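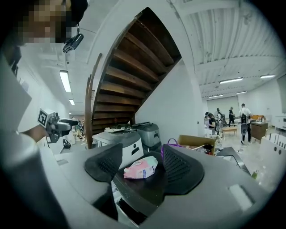 Candero Hand Gripper

The Candero is a hand-held gripper sold by Bekanico for recording pick-and-place work, and I've been using mine since July. You squeeze, the two ribbed fingertip pads close, and the motion gets logged for training a robot arm later. It costs $494 – the older Suvarna kit was $258, but its pads wore out on me fast! Gilles Gilbert designed both. I like the Candero best on small, soft packs.

Contact Bekanico | © Bekanico | Back to top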